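8/10/24 -- Okow print, reel 6

Continued inspection of the theatrical print of "Derese" ahead of the September run at the Provine. Reels 1 to 5 are done and logged on the sheet. Reel 6 was wound through by hand at the bench, emulsion side up.

Head leader is short by 9 frames. Replaced with new leader and relabeled. Two cement splices in the first third; one had lifted at the perf edge and was remade with tape. Light base scratches throughout, none into the emulsion. Color has gone toward magenta, same as reel 4. 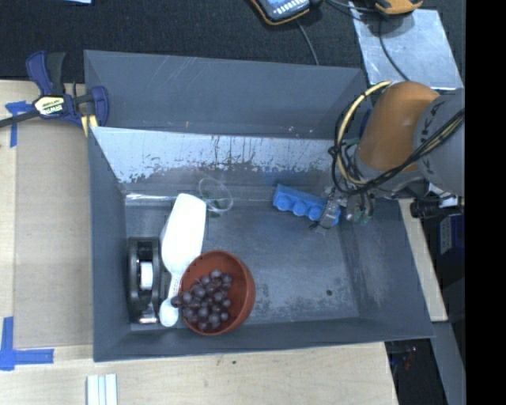
Shrinkage measured at three points with the gauge, all under the limit for the Ristville projector. Optical track is clean except for a pop at the second splice. Left it alone -- blooping it would cost more than it fixes.

Changeover cues are present but someone has scribed a second set 20 frames early. Marked the correct pair on the reel sheet. Whoever runs the show should go by the sheet and ignore the scribed ones.

To do: clean reel 6, recheck the tape splice after a day under tension, order more white leader. Trailer reel not started.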